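ok so I've been promising a thread on selling my old clothes online and I finally have tea and a free Monday night, so let's go. Nov 12, 2018, the night I stop saying "I should write this up"

Background: in September I decided to clear out my closet. All of it. I'd moved apartments twice with boxes I never opened, and the second time I carried them up the stairs myself and that was enough for me

Final tally, and yes I kept a spreadsheet: 90 things listed, 56 sold, $261 in my pocket after fees and shipping. Not rich! But that's a winter coat and a pair of boots and I got my closet floor back

I used two apps. Ustotell for the everyday stuff and Gakano for anything with a label somebody might search for. They're very different and I wish I'd figured that out in week one instead of week four

Ustotell is fast. You put up a gray sweater for $6 and it's gone by dinner. But people WILL ask if you'd take $3, and they'll ask at 2 in the morning, and then they'll ask again. I started listing at $8 and everyone was happy

Gakano is slower and pickier. Buyers want measurements. Waist, rise, inseam, leg opening (I had to look up what a leg opening was). Once I started adding those, the returns stopped completely, so fine, Gakano people, you win

MEASURING. Please buy a soft tape. I did my first dozen listings with a metal one from the junk drawer and got the waist on one skirt so wrong the buyer thought it was for a child. She was very nice about it. I refunded her and sent a sticker

Photos next because everyone asks. Daylight, near a window, no flash. That's it, that's the tip. I shot half my stuff at night under the kitchen bulb and every single white shirt came out the color of butter

Also show the flaws! Tiny hole, missing button, weird fade on the knee, get in close and show it. I thought it would scare people off, but those listings sold just as well and I never had one complaint on them

Someone replied asking about the Hájek jacket. YES I sold it. The green wool one with the big collar that I bought used in college and wore maybe four times. $45, my best sale by a mile, and I was sad for one evening

What didn't sell: anything from the mall, anything "going out," and all my office blouses. I had nine office blouses. I haven't worked in an office that needed a blouse in years. Who was I saving them for

Jeans were the surprise. I figured everybody already has jeans. Nope! Jeans went faster than dresses, faster than sweaters, and the older and more faded the better. Somebody paid $18 for a pair I used to paint the bathroom in

So if you're starting out, start with denim. Turn them inside out before you wash them, hang them up, and measure after they've dried because mine shrank a good half inch 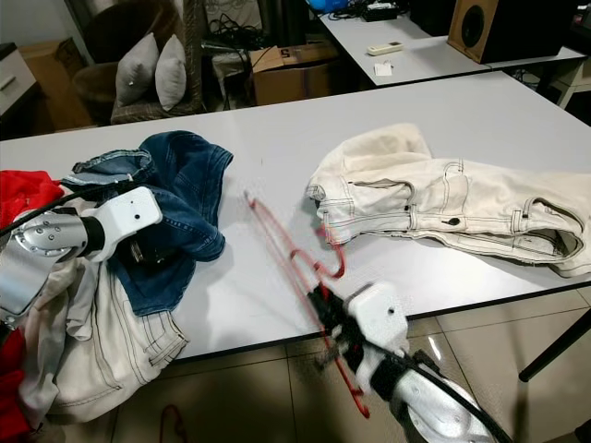 Shipping, ugh. I lost money on my first five packages by guessing the weight. Get a little kitchen scale. Poly mailers for anything soft, and I bought a pack of 500 of them because it was cheaper per bag, so if anyone needs poly mailers please, I'm begging, come get some

I tried that Wisisex service too, the one where you mail them a big bag and they sell it for you. They took most of my bag and paid me $7. For people who hate messaging strangers it might be worth it. I kind of like messaging strangers

Things I'd do differently: list on Sunday evenings, when everybody's on the couch scrolling. My Sunday listings got way more hearts than the ones I put up at lunch on workdays

And I'd do one category at a time. I dumped out everything at once the first weekend and then slept next to it for eight days. All the pants, then all the sweaters, then the scary drawer

The leftovers went to the clothing swap at the library, where I came home with (don't say it) two sweaters and a scarf. One of the sweaters is really good though

Anyway that's the thread! Ask me stuff, I'm up for another hour. And if you bought the striped dress with the pockets from me, please tell me you're wearing it, I think about that dress a lot

Oh, and somebody DM'd about bundles: yes do bundles. Three tees for $12 moved faster than three tees at $4 each. Same money, same tees, I don't get it either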